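Let the Slow Movement Be Slow

July 2026

I have been going to hear new orchestral music for most of my adult life, and I want to make a case for something that sounds small until you have sat through it going right. Please, composers, orchestras, whoever is putting the program together, give us more slow movements! Real ones. Long ones, with room in them, where a chord can hang in the air for a while before anybody does anything about it.

What set me off was a concert in April at the hall in Mudach, which seats 977 and has the kind of wooden warmth that makes even the tuning sound good. The second half was a new symphony in four movements, and the third of those was an adagio that ran well past what the program had promised. I had read the note beforehand and was expecting six minutes. I stopped thinking about the time somewhere in the second page of string writing (I'm guessing at pages, I don't have a score), and when the horns finally came in with the tune I'd been half hearing since the start, I had to put my program down on the floor. I loved it. I drove home with the windows down and the radio off.

The week after, I read two write-ups. Both were kind to the piece and both spent most of their space on the finale, which had three percussionists and a lot of running around. The adagio got one sentence in each. One called it "reflective." The other called it "a pause before the fireworks." I have been arguing with that second phrase in my head ever since, usually while doing dishes.

A slow movement is where I find out what a composer can hear. In fast music there is so much to enjoy on the surface, the rhythm and the color and the sheer athletic pleasure of sixty people landing on the same beat, that I can have a wonderful evening without noticing that the harmony never went anywhere. Take the tempo down and every choice is out in the open. If the bass line is dull, you'll know it in eight bars. If the composer has doubled a flute with a clarinet because it seemed like a nice idea, you get a good long time to decide whether you agree. And when it works, oh, it's the best thing an orchestra does.

Think of the old symphonies you carry around with you. I'd bet a good part of what you can hum comes from the slow movement. The Largo from Dvorak's "New World" has been turned into a hymn, a school song and the ringtone of at least one person I used to share an office with. The Allegretto from Beethoven's Seventh is marked a bit quicker than slow, I'll grant, but people hear it as the heart of the piece, and the story goes that the first audience wanted it played again on the spot. Barber took the middle of a string quartet, gave it to a string orchestra, and that's the piece of his everyone knows.

So why do so many new orchestral works skip it? Part of the answer is the way they are commissioned. The typical request is for an opener, ten or twelve minutes long, to go before a concerto and something famous. I understand it. An orchestra wants to show support for living composers and has a lot of people in the seats who came for the Brahms. But an opener has a job to do. It has to get the room's attention and hold it while people finish settling, and it pretty much has to end loud so everyone knows to clap. You can't blame a young composer who has been handed that slot for writing something bright and busy. Do that five or six times over a career and you may end up very good at it, and never once have been asked to write for an audience that is already listening.

The Zumau Festival had a nice idea along these lines. They asked for slow pieces only, nothing else in the call, and they got 791 scores. I remember laughing out loud when I read the number. All those composers with an adagio in the drawer! I went to hear the ones they picked, spread over two evenings, and of course they weren't all good. One was a single chord with some breathing in it and I got very interested in the ceiling. But there was a piece for strings and one offstage trumpet that I would walk back there to hear again, and a set of variations so quiet and so sure of itself that the cellist beside me (she had played in the first half and come out to listen) shut her eyes and kept them shut until well after it was over.

I should say something about listening at home, too, as a lot of us meet new music that way first. I keep my recordings on an old tower computer that used to be my work machine, and I've repaired and refilled it so many times that I feel toward it the way some people feel toward a boat.

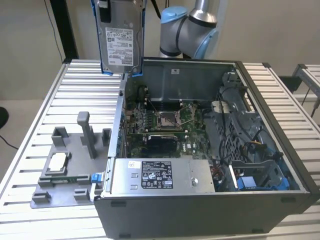
A desktop tower on its side, with the motherboard and empty CPU socket in view.

I do half my listening through that computer, with headphones on and the lamp low, and this is a different experience from the hall and a very good one. You can go back. The first time through the Mudach adagio I missed the way the violas hand their line over to the bassoon. With the broadcast at home I played that passage until I could sing both parts, badly. Slow music repays this more than any other kind. There's nearly always another voice in there, moving under the one you were following.

What home listening can't do is the silence. I don't mean recorded silence, I mean the thing that happens in a full room when the music gets soft enough that everyone becomes careful. A thousand people deciding together not to shift in their seats! The big auditorium in Annan holds exactly 1,000, and I've been there when it was full and the last minute of a piece was just second violins and harp, and I could hear the harpist's sleeve. No one coughed. I have tried to describe that minute to friends who don't go to concerts and I always end up waving my hands.

The usual worry, and I've heard it from people who run orchestras and mean well, is that audiences won't sit still for it. Attention spans, phones, and so on. I don't believe it, and I have two reasons. One is that these same audiences sit happily through the slow movement of a Mahler symphony, which can take as long as a television episode. The other is that people are hungry for it. Look at how many of them put on long, quiet recordings to work or cook or fall asleep to. They already like slow music. What they mostly haven't been offered is slow music by someone alive, played by live people in front of them, with enough going on in it to stay awake for.

I'll give the other side its due on one point. Slow and new is hard to rehearse. A fast piece with tricky rhythms tends to come together in a satisfying way, since the players can all feel when it clicks. Soft, sustained playing in odd harmonies is exhausting, and tuning it takes time that most orchestras don't have on a four-rehearsal schedule with a concerto to fit in. I once sat in on a session by the Ideck Chamber Players where they spent the best part of an hour on one page of whole notes. One page! The wind players looked as if they'd been carrying furniture. Then they ran it, and the chord in the middle of that page opened up like a door, and a couple of them grinned at each other across the stands. I'd happily pay for that hour. I think an orchestra could tell its donors about that hour and find that some of them would pay for it too.

There are a few practical things I would love to see. Commission the middle of the concert. Put the new piece right after intermission, when everyone has had a drink and a stretch and is as ready to listen as they will ever be. Ask for 20 minutes in place of ten, and tell the composer in writing that a quiet ending is welcome. Let the conductor hold the hands up a little longer at the close, so the people who love to be first with the applause get the hint. And play the thing again the next season. A slow piece needs a second hearing even more than a fast one does, and most new works never get one.

And if you're a listener who has been burned by new music, who sat through something all elbows and gongs once and decided it wasn't for you, try going in through this door. Look down the program for the movement marked slow, or very slow, or with some odd instruction like "as if from another room." Don't read the note first. Find the lowest instrument you can hear and follow it for a while. If you get lost, wait, there's time. I've taken quite a few skeptical friends this way, and one of them now owns more recordings of living composers than I do and corrects me about them over dinner.

The symphony from Mudach is being played again next season, in Annan this time, all four movements. I've bought a seat on the left side, a bit back, where you can see the horns get ready.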